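Subject: Re: [rastarum-hut] Water tank, bookings and the February work party
From: Heather Brunton
To: rastarum-hut list

Manaia wrote:

> Hi all,
>
> We were up at the hut last weekend with four adults and two kids. The tank was
> lower than I have seen it since we put it in back in 2017. The gauge was
> sitting just above the bottom mark and the kitchen tap ran brown for the first
> minute. We boiled everything. The downpipe on the north side has come off its
> bracket again and most of the roof water is going down the bank.
>
> Also, there was another party of three who had booked the small bunk room for
> the same night. They had an email from Dikitz saying it was confirmed and so
> did I. We sorted it out between us but it would not have worked with a full
> group. Can someone look at how that happened?
>
> Last thing, the woodshed door does not latch and the bottom two rows of
> wood are damp.
>
> Manaia Pirihi

Thanks, Manaia. I have talked to Rhys and Pin-yu about this and will take your points in order. Please read the booking part even if you aren't coming to the work party.

Water

The tank holds 3000 liters when full. Rhys went up on his own after your message and tied the downpipe back with fence wire. That will hold for light rain. It won't hold in a storm, and the bracket needs to be replaced with one that screws into the framing. The old one only ever went into the cladding. Rhys has the new bracket and the longer screws in his truck.

The brown water is from the outlet being so close to the bottom of the tank. When the level drops it pulls up whatever has settled there. Ignacio has suggested a floating intake, and he fitted one to the tank at his mother's place. The part is cheap but the tank has to be nearly empty to put it in, so now is a good time. If you are staying before the work party, please do the following:

Boil all drinking and cooking water.
Bring your own drinking water if you can carry it. One large container per person is enough for a night.
No showers. Use the creek below the footbridge for washing, without soap.
Write the gauge level in the logbook when you arrive and when you leave.

I know the shower rule is unpopular. It comes off as soon as the tank is over half.

Double booking

Pin-yu went through the records. We have two calendars, the old one and the one that Dikitz set up for us, and a booking made by phone only goes into the old one. Manaia booked by phone and the other party booked online. Dikitz then sent a confirmation to both when Pin-yu copied the month across, without showing a clash, as the small bunk room is listed under two names ("small bunk room" and "Room 2").

Pin-yu has deleted "Room 2". From now on there are no phone bookings. If you can't use the online form, email Pin-yu and she will enter it for you, but you don't have a booking until you get the reply. Anyone who booked by phone for the next few months should send her the dates again so she can check them. She has found one other clash so far and has written to both people.

The limit is still 10 people overnight, kids included. This is an insurance condition and we can't bend it for family groups.

Woodshed

The latch is simple. The damp wood is because the ground outside has built up against the bottom board, and water runs in under it. We need a shallow trench along the uphill side and a row of pallets inside. If anybody has clean pallets, I would like 6. Please don't bring any that are painted or smell of chemicals, as they tend to end up in the stove.

Work party

February, weather permitting. I will post the dates once Ignacio knows his shifts. The road past Drundadeo is being graded and is closed in the mornings, so plan to come through after lunch. The last stretch is rough and a low car will scrape. There is space to park at the Bachmann gate and Rhys will run people up from there.

Jobs so far:

1. Refix the downpipe and clear the gutters. Rhys, plus one person to hold the ladder.

2. Drain the tank, rinse it, fit the floating intake. Ignacio, plus two. Wear old clothes.

3. Dig the trench and move the wood. As many as want to. Bring a spade, we only have one good one.

4. Scrub the kitchen shelves and go through the dry food bin. Anything with no date on it goes out.

5. Check the smoke alarms. I will bring batteries.

6. Food. Dinner is soup and bread, and I am doing that. Everyone else please bring something for a shared snack tray, mostly fruit, so people can eat between jobs. An electric kettle is no use up there, so tea will be off the gas ring as usual. My tray and kettle at home:
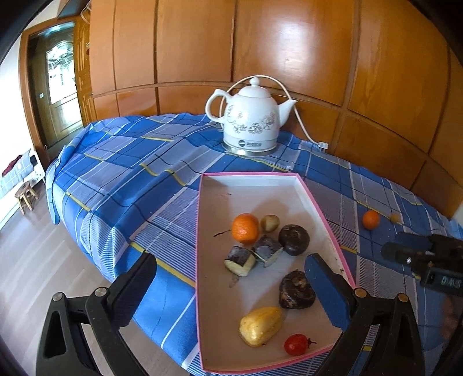

7. Lock up and read the gauge. Whoever leaves last. The key goes back in the box at the gate, and please scramble the numbers.

Reply to me directly with which job you want and whether you are staying the night.

Heather Brunton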